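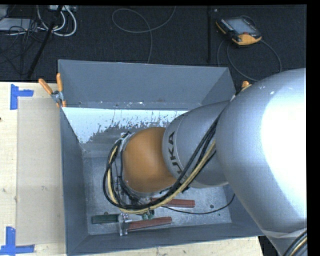 Ausgabe 8, Seite 12

Farbige Leisten aus der grauen Kiste

Die Werkstatt von Zeda liegt in Dronden hinter dem alten Güterschuppen. Auf dem hellen Holztisch steht eine offene, rechteckige Kiste aus grauem Metall, darin liegen rote und grüne Leisten. Wir sprachen mit dem Leiter der Werkstatt über das Sortieren.

»Mit den Farben arbeiten wir seit Mai«, sagt er. Vorher habe man die Teile nur nach Länge abgelegt. »Das ging, solange wir wenige Sorten hatten. Dann kam der Auftrag aus Zandemau, und wir haben dauernd gesucht.« Rot und Grün stehen seither für zwei verschiedene Baureihen.

Eine Kiste fasst über 195 Leisten. So voll wird sie selten gemacht. »Unten verkanten sie sich, dann bekommt man sie schlecht heraus«, sagt der Leiter. Die Kisten liefert Biwott, eine Schlosserei im Nachbarort. Der Boden bekomme mit der Zeit Flecken, das störe aber keinen.

Ob ein Regal mit Fächern nicht bequemer wäre? »Das hatten wir. Für lange Teile war es gut, für kurze nicht.« Die kurzen seien nach hinten gerutscht – und dort habe man sie erst beim Umzug wiedergefunden.

Sortiert wird morgens, vor dem ersten Auftrag. Eine dritte Farbe ist geplant, vermutlich Blau. »Gelb sieht man auf dem hellen Tisch zu schlecht«, sagt er. Entschieden wird das, wenn die nächste Lieferung aus Zandemau da ist.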